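Gears on the Mat: A Skeptic's Gallery

Planetary gear kits get sold on the back of diagrams. You know the kind: a ring, a few neat circles tucked inside or around it, arrows showing which way everything spins. The diagrams are lovely. They also leave out every part of the job that makes people swear, and after 12 years of putting small drives together I no longer trust any drawing that doesn't show a scratch.

So this page is pictures, with my grumbling attached. The parts are metal gears, a flat round plate with a hole in the middle, and pins for the gears to sit on. The sheet that came from Curasix calls the whole thing a "beginner assembly." I have opinions on that word, which I'll get to.

A note on the work surface before we start. I keep reading that you need a hard, white, wipe-clean bench for this sort of thing. Maybe you do if you're selling benches. A dark gray fabric mat does the job for me. Metal shows up against it, and a pin that gets dropped tends to stay somewhere near where it landed. The mat wrinkles, and I have never once seen a wrinkle ruin a gear train.

1. Plate and gears, close in

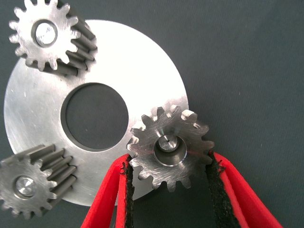 The catalog people at Hernville like to talk about finish as if it were a measure of quality. I'm not convinced. A bright face tells you somebody ran a tool over it, and that's about all it tells you. Faint tool marks on a flat aluminum face don't bother me. What I want to know is whether the bore is true and whether the pins stand square, and you won't learn either of those by admiring the shine.

Helical teeth are another thing I'd like to see sold with fewer adjectives. Yes, they can run quieter than straight-cut ones. They also push sideways when they're loaded, and that push has to go somewhere. If your carrier and your thrust faces aren't up to it, you have bought yourself a quieter way to wear things out. The sales page for this kit has 897 words on it (I pasted them into a counter one slow Tuesday) and the word "thrust" does not appear.

There's also the matter of hand. Gears that mesh with each other on parallel shafts need opposite hands, left to right. Gears going around the same sun all need the same one. Mix up the bag and you'll have a part that looks perfect on its pin and refuses to cooperate with its neighbor. Check before you start. The instructions mention it on the last page -- a strange place to put it.

2. Loading the pins

The sheet says to set all the gears on the plate "in any order." I'd argue with that. Work your way around in one direction and you keep your clearances where you can get at them. Jump back and forth and sooner or later you're reaching over something you already placed.

I'm equally doubtful about the claim, repeated in every forum from here to Kesville, that you should grease the pins first. A thin film of light oil, fine. Grease on a bare pin picks up lint from the mat, and lint in a close bore feels exactly like a bad fit. I have seen perfectly good gears sent back over it. The Güler parts list gives a grease number for the finished drive, and people seem to read that as permission to start slathering at step one. Read it again.

And don't press. If a gear stops partway down its pin, lift it off, look at it, and try again straight. Tapping it with a handle is how you get a burr, and a burr is how you get a Saturday.

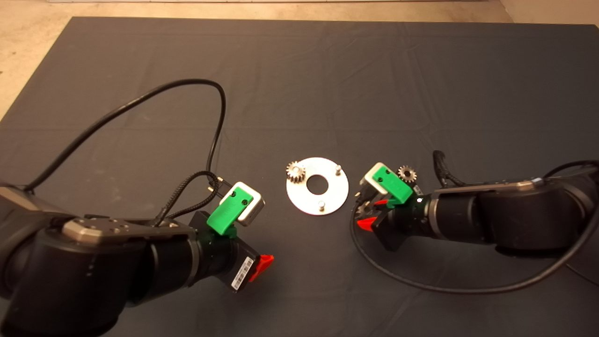
3. What I'd still like to see proved

The kit claims a finished build in 57 minutes. By whom? With the parts already sorted and wiped down? I'd like that number a good deal more if it came with a list of what was on the table when the clock started.

It also claims "no adjustment needed." I'll believe that once the center gear is in and the whole set turns through a full revolution by hand without a tight spot. Until then I'm keeping my feeler gauges out.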